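Two Arms, One Dish Towel: Thérèse Grewal on the Cenwood robotics club

Feb 24, 2025 | By the school news desk
3 min read

Thérèse Grewal is eating crackers over a keyboard when I get there. Club started ten minutes ago. Two students are arguing about a wrist angle and she lets them.

"They'll sort it out," she says. "Or they'll come get me. Fine either way."

The Cenwood club has spent the winter on laundry. Small laundry. One towel, a basket, two robot arms side by side on a rail, and a folding task for the Bitton Challenge in March. Teams get 33 minutes on the table and as many tries as they can fit in. A flat fold scores. A ball of cloth doesn't.

Why towels? She laughs. Last year was blocks, and the kids got bored of blocks by Thanksgiving.

"A block is where you left it. Cloth, you touch one side and the other side moves. They hated it for a week. Then they wouldn't go home."

The first job is getting hold of an edge, and only an edge. Too far in and you pick up two layers. Too far out and the fingers close on countertop.
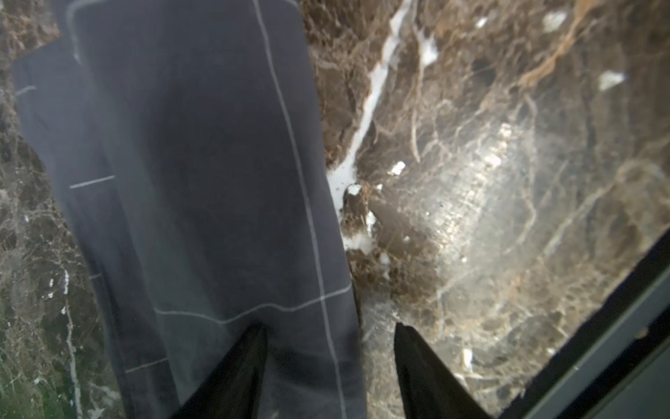 Lining up on the edge of the checked towel, from the wrist camera.

She had the students do it by hand first, eyes shut, one finger and a thumb. "Everybody thinks they know how they fold a towel. Then I say ok, write it down. Silence."

What they wrote down became the first version of the program, which was bad. It knew one towel in one position. So in January they changed plans and started driving the arms themselves, recording each run, and training on the recordings. The target was 1275 runs before the competition. They have nearly 112 short of that, she thinks, then checks a sheet on the wall and says yes, close enough.

Do the students get sick of it?

"Oh, totaly. I get sick of it. We do it in shifts. One drives, one watches and calls the bad ones."

Calling the bad ones is apparently the harder seat. A run that looks fine but took a weird detour has to go. There have been fights. Grewal's rule is that the caller wins and the driver gets to complain at snack.

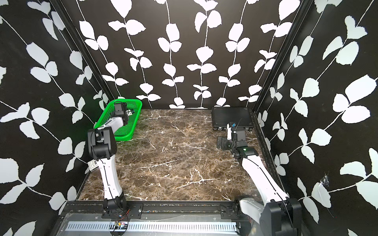

The basket half of the task was a student idea, and Grewal was against it. Too much to learn before March, she told them. They asked again the week after, with a plan on paper, and she gave in. It means one arm going down into green plastic mesh, over by the left wall, with the gripper below the rim and not much room to turn. "Open mesh is nasty," she says. "Fingers find the holes." They practice the reach by itself now, with small stuff in the basket, before anybody gets to try it with cloth. Slow. Then a bit less slow.

Money comes up. The arms are on loan through Fondis, a local equipment lender, until the end of the school year. The rest was a bake sale and 100 dollars from Desjardins, the hardware store on the corner, which a student got by walking in and asking. Grewal found out afterward.

"I would have said write a letter. She just went. So, lesson for me."

And the wallpaper? All that leaf print on the walls around the table? Student choice. There was a vote. She picked plain gray and lost.

Back at the table the wrist argument is over, no idea who won. They're on to the middle of the task, where the towel has to come up off the surface without dragging the rest along with it.

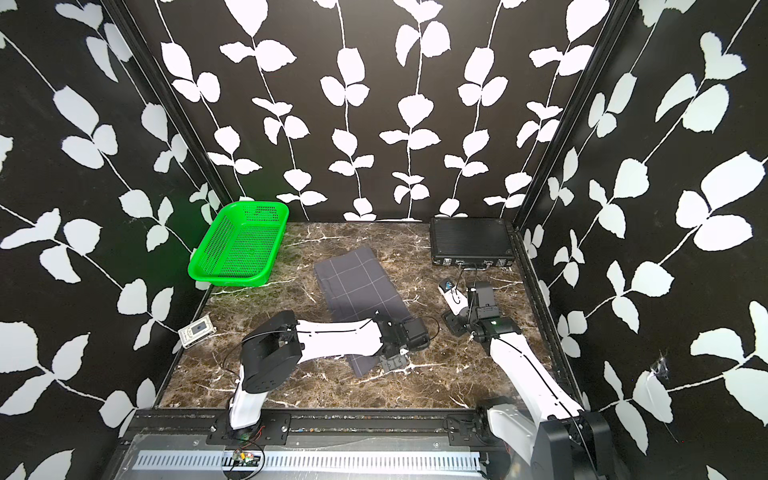 The left gripper at the towel, basket parked in the back corner.

I ask what she wants out of the competition. Long pause, more crackers.

"One clean fold with people watching. I'd take that. The kids want to win, obviously, they should want to win." She wipes off the keyboard. "Mostly I want them to stop saying the robot is being dumb. It's doing what we showed it. If it's sloppy then we were sloppy, go look at the runs."

Has that sunk in?

"With about half of them." She looks over. "Maybe less then half today."

New members can still join, no experience needed, she says, though anyone who turns up before the competition should expect to be handed a towel and put on shift. Then someone yells her name from across the room and she's gone, crackers and all.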